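화재 대피 준비와 신고 요령

프릴토스데일처럼 하천변 마른 풀밭과 가까운 동네에서는 불이 나면 대피할 시간이 짧습니다. 다음 순서대로 미리 준비해 두세요.

1. 비상 상자 만들기
뚜껑이 있는 상자를 하나 정해 현관 가까이에 둡니다. 물, 간식, 손전등, 상비약, 신분증 사본을 넣고 4월과 10월에 유통기한을 확인합니다.

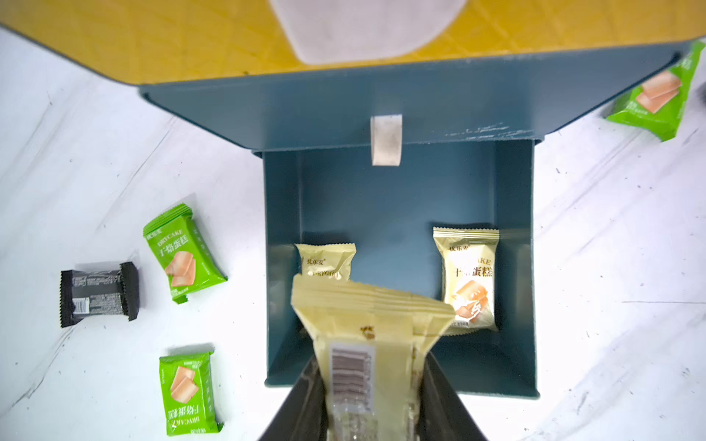 청록색 상자에 담긴 간식 두 봉지

2. 대피 경로 정하기
집에서 나가는 길을 2개 정하고 가족과 함께 걸어 봅니다. 하천 쪽 산책로는 경로에서 뺍니다. 만날 장소는 큰길 건너편으로 잡고 주소를 종이에 적어 상자에 넣습니다.

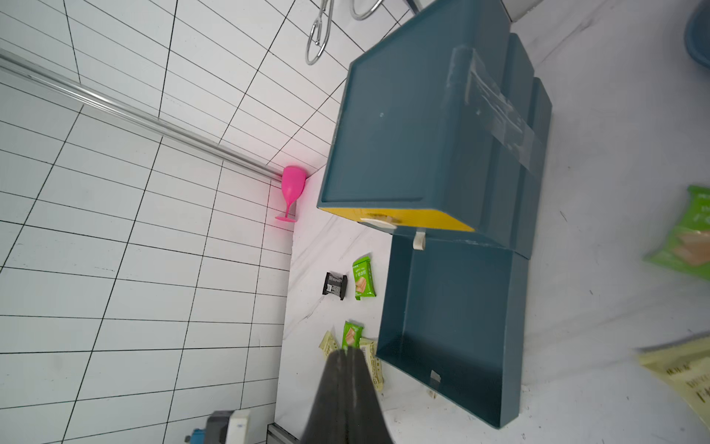 3. 신고하기
연기를 보면 먼저 안전한 곳으로 이동한 뒤 119에 전화합니다. 위치, 타고 있는 것, 다친 사람이 있는지를 차례로 말합니다. 주소를 모르면 가까운 다리 이름이나 전신주 번호를 불러 줍니다. 상담원이 끊으라고 할 때까지 통화를 유지하세요.

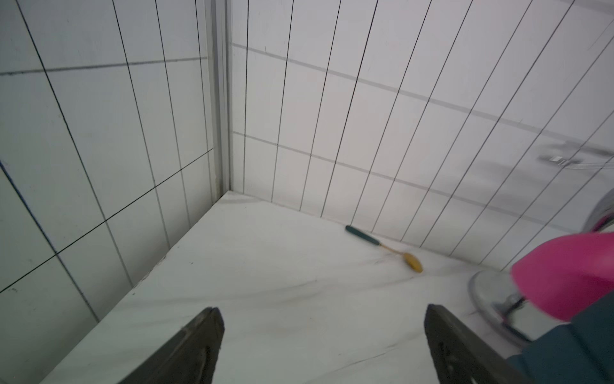 4. 집을 나설 때
시간이 있으면 가스 밸브를 잠그고 창문을 닫습니다. 문은 닫되 잠그지 않습니다. 승강기는 타지 말고 계단으로 내려갑니다. 연기가 찼다면 젖은 수건으로 코와 입을 막고 몸을 낮춥니다. 밖으로 나온 뒤에는 소방대의 안내가 있을 때까지 다시 들어가지 마세요.

글: 이시벨 다우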